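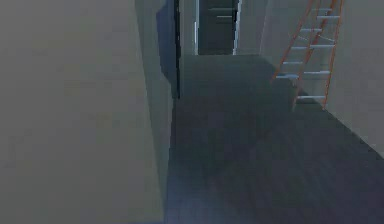

3. Reverberation and Speech Clarity in Narrow Corridors

3.1 Background

Corridors are a poor fit for the standard statistical treatment of room sound. The usual formula for reverberation time assumes a diffuse field, in which energy arrives at any point from all directions with equal probability. In a space whose length is many times its width, this condition does not hold. Energy traveling along the main axis meets few surfaces and decays slowly, while energy crossing the short dimension is reflected often and is absorbed early. The decay curve measured at a distance from the source is therefore often bent, and a single value fitted to it hides the difference between the early and late slopes.

Building guidance for clinics and schools nevertheless tends to give one target value for "circulation spaces" and leaves the measurement position open. Oravec, in an internal survey of clinic buildings in Provdale, found that the same corridor could meet or miss its target depending only on where the microphone was placed. The present section takes up that finding and tests it under controlled conditions.

3.2 Geometry

All cases use a straight corridor 36 m long with parallel side walls and a flat ceiling. Width was held at 2 m. Side doors were treated as shallow recesses with the leaf closed, except in the open-door cases described in Section 3.5. A view down a simulated corridor is given in Figure 3; the near wall is plain and carries no fixtures, and the floor is the darker surface. Rendered color plays no part in the acoustic calculation, which reads only the absorption and scattering coefficients assigned to each surface.

Figure 3. Simulated corridor, with the near wall at left and the passage receding beyond it.

Small fittings such as handrails, notice boards and light switches were left out of the geometric model. Their effect was folded into the scattering coefficient of the wall that would carry them. This is common practice, though it becomes less safe at high frequencies, where a handrail is large compared with the wavelength.

3.3 Surface Data

Absorption coefficients for the painted wall finish and the resilient floor were measured in the reverberation room at Drarnden. The ceiling was modeled in two states: hard plaster, and a suspended absorbent tile supplied by Voß. Tile samples were mounted with the same air gap used in the Provdale buildings, as the gap has a strong effect below 250 Hz. Samples were conditioned in the test room before measurement, and the full set was completed in June.

One batch of tile samples gave values above unity in the upper bands. This is a known edge effect with small specimens and the values were truncated to 1.0 before use. We did not apply an area correction — the published corrections disagree with one another for specimens of this size, and the choice among them changed no result reported below.

3.4 Source and Receiver Positions

A single omnidirectional source was placed on the corridor axis near one end, at standing mouth height. Receivers were spaced evenly along the axis to a maximum distance of 30 m. Each source and receiver pair was run 19 times with different random seeds, and the impulse responses were averaged in energy. Run-to-run spread was largest at the far receivers with the plaster ceiling, where late energy depends on a small number of long paths.

Early decay time, reverberation time and clarity were computed from each averaged response in octave bands. Speech transmission index was then derived with a background noise spectrum taken from the Provdale survey. The calculations were carried out with the Dasen ray-tracing code, with diffraction turned off. A limited check with edge diffraction enabled showed small changes at the low bands only.

3.5 Results

With the plaster ceiling, reverberation time rose with distance over the first part of the corridor and then leveled off. Early decay time rose more steeply and did not level off within the range studied. Adding the absorbent ceiling lowered both quantities at every receiver, but the lowering was uneven: the far receivers gained much more than the near ones. Near the source, the direct sound and first wall reflections dominate, and the ceiling has little to act on.

Speech transmission index showed the opposite pattern from what the design guidance implies. The guidance is aimed at making speech clear. In a clinic corridor the usual complaint is that speech carries too well, and that talk at one end is understood at the other. The absorbent ceiling reduced the level of speech at distance, yet it also shortened the decay, so the words that did arrive were less blurred. Whether the net effect on privacy was good or bad depended on the background noise. Under the quieter survey spectrum, the fall in level was the larger effect.

Opening a single side door into a furnished room acted much like a patch of added absorption at the door position. Receivers past the door showed a lower late level. Receivers between the source and the door showed almost no change. Opening doors on both sides at the same station gave less than twice the effect of one, as both draw on the same axial energy.

3.6 Limits

The side walls were parallel and the corridor had no bends. Real clinic corridors often turn or widen at a waiting area, and either feature would break up the axial paths that control the late decay. Occupants were not modeled. The noise spectra were logged with ventilation running at its daytime setting, and night conditions would require a separate set of inputs. Revised input files, dated 10/27/22, replace an earlier set in which the floor and wall coefficients at 4 kHz had been exchanged.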